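Skovura bench thermography checklist, January round

Covers the two handheld thermal cameras, the fixed camera on the Wustus stand, and the blackbody reference source. Work through it in order. Write the result next to each line and put anything odd in the comments. Items marked R must be cleared before the next measurement run.

## 1. Reference source

- [x] Power cord and plug free of cuts or scorch marks
- [x] Guard ring fitted and tight
- [x] Warm-up time met before first reading
- [ ] Cavity opening clean **(R)**
- [x] Over-temperature cutout trips at its set point

Comments: There is a gray film on the lower lip of the cavity. It wiped off in part with a dry swab. Do not use solvent on the coating. The Zasdale manual allows dry nitrogen only, and the bottle in the gas cage is empty. A refill is on order. Until the cavity has been cleaned, readings from this source can be used for comparison between cameras but not for the calibration record.

The cutout tripped at 205 °C on both tries. The set point label on the front panel is worn and hard to read. Replace it.

## 2. Handheld cameras

- [x] Lens caps present, lens surfaces free of scratches
- [x] Battery contacts clean, no swelling of the pack
- [x] Shutter correction runs on start
- [x] Focus ring moves through full travel
- [ ] Wrist straps sound **(R)**
- [x] Clock matches the lab server

Comments: The strap on camera 2 is frayed at the metal loop. Camera 2 stays on the tripod until a new strap is fitted. Please don't tie the old one in a knot and carry on, as was done in the fall.

Camera 1 took three shutter corrections before the picture settled. This is within what the maker allows after cold storage, but the case should be brought in from the loading area the evening before a run.

Dead pixel maps were saved for both cameras. Camera 1 has 4 flagged pixels, the same as last round. Camera 2 has none.

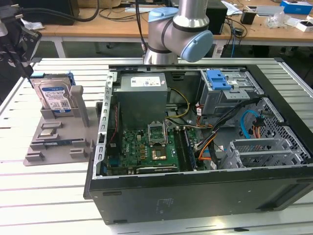 One more point on the handhelds: the close-up lenses were found in the same pouch with no divider. They are now in separate boxes in the top drawer. The emissivity setting on camera 1 had been left at 0.30 from the bare metal tests. Set it back to 0.95 when you finish. A wrong value will not raise any warning on the screen, and the next person will get a believable number that is far off.

## 3. Fixed camera and stand

- [x] Column clamp holds with camera fitted
- [x] Counterweight pin in place
- [x] Cable has slack at full height
- [x] Emergency stop on the motorized slide works
- [ ] Pinch point labels on both sides of the slide

Comments: The left label is missing. The right one is fine. The slide stopped at once on every press of the stop button. The run counter reads 3,480 cycles. Wustus asks for the lead screw to be greased at 4,000, so plan this for the next round and don't wait for it to get noisy.

## 4. Heated samples and hot surfaces

- [x] Hot surface sign lit when plate is on
- [x] Heat gloves in holder, no holes
- [x] Tongs present
- [x] Sample tray ceramic, not cracked
- [ ] Cool-down sheet filled in after each run **(R)**

Comments: Two runs have no entry on the cool-down sheet. A plate can look normal and still burn you. Write the switch-off time even if you are the last one out. Polished metal samples also read cooler than they are on the camera, so check them with the contact probe before picking them up.

## 5. Software and records

- [x] Chornovol capture software opens with both license keys
- [x] Raw files saved along with the exported pictures
- [x] Backup drive has free space
- [ ] Calibration certificates filed with serial numbers

Comments: The certificate for the contact probe is in the binder but has no serial number on it. Ask the calibration shop for a corrected copy. Frame rate in the shared preset had been changed and is now back at the lab default.

## Open items

| Item | Section | Hold? |
|---|---|---|
| Clean cavity, nitrogen refill | 1 | Yes |
| Set point label | 1 | No |
| Strap, camera 2 | 2 | Tripod only |
| Pinch point label, left | 3 | No |
| Cool-down sheet | 4 | Yes |
| Probe certificate | 5 | No |

Sections 1 and 4 to be checked again before the coatings run.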